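Rhun Bellis
Tuesday, February 9, 2021

Thread on washing bedding at home, for everyone who wrote to me after the last one. I ran the linen room at a small hotel called Vitis for a good while and still do this the same way at my house. 1/
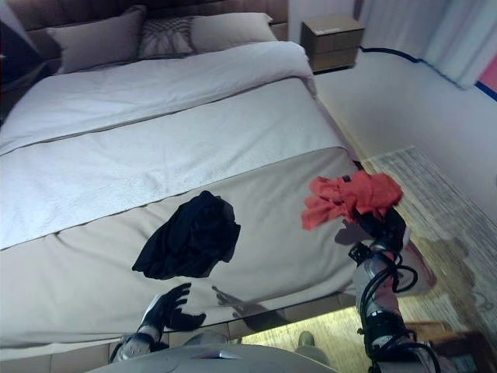
How often should sheets be washed? Once a week if you sleep in the bed every night, and every two weeks is fine for a guest bed that gets used now and then. Pillowcases I change twice a week.

2/ Duvet covers can go two to three weeks if you use a top sheet. Without a top sheet, treat the cover like a sheet and wash it weekly. The duvet insert itself gets washed twice a year here, once in September and once in spring.

3/ Use less detergent. Most people pour to the top line on the cap. I use half of that for a full load of sheets and my water is fairly hard. If your towels feel stiff or your sheets feel a bit waxy, run them again with no detergent at all and look at the water through the door. Suds mean you have been using too much.

4/ Warm water for cotton. Hot only if somebody has been sick. Hot every week wears out the elastic on fitted sheets, and then you are buying fitted sheets.

5/ Do not wash sheets with towels. The towels are heavier, they take longer to dry, and the lint ends up on everything.

6/ Lovely Mercado asked about sheets balling up in the dryer with a wet lump in the middle. Stop the dryer after 15 minutes, pull everything out, shake it, put it back. Dryer balls help a little. Two sheets per load helps more.

7/ Thread count. At Vitis we bought 300 and were happy with it. I have slept on sheets sold as 1,000 and they were heavy and slow to dry. Past a certain point they are counting the strands inside each yarn, so the number on the package stops telling you much. Look for long staple cotton and a tight seam at the hem.

8/ Percale or sateen is mostly a question of whether you sleep warm. Percale is crisp and lets air through. Sateen is smoother and holds more heat, and it snags if you have a dog. I have a dog, so percale.

9/ Yellow stains on pillowcases are usually sweat and face cream. Soak overnight in a tub with oxygen bleach, then wash as normal. Chlorine bleach can make this kind of stain worse – I ruined a whole stack that way my first winter.

10/ Blankets with any kind of texture to the weave should be dried on low and taken out slightly damp. Lay them over a rail or the back of two chairs. High heat flattens them and they shrink more in one direction than the other.

11/ Storage: fold sheets only when they are fully dry. Keep sets together inside one of their own pillowcases. No plastic bins for cotton if you can help it. A shelf is fine.

12/ Several people asked what a decent set costs now. I paid about $316 for two full queen sets last year, and they have held up. I am not naming the store because they have since changed suppliers and I have not tried the new ones.

13/ Wool blankets and down will get their own thread, probably next week. Send questions before then. Please include what the care tag says, I can't do much without it.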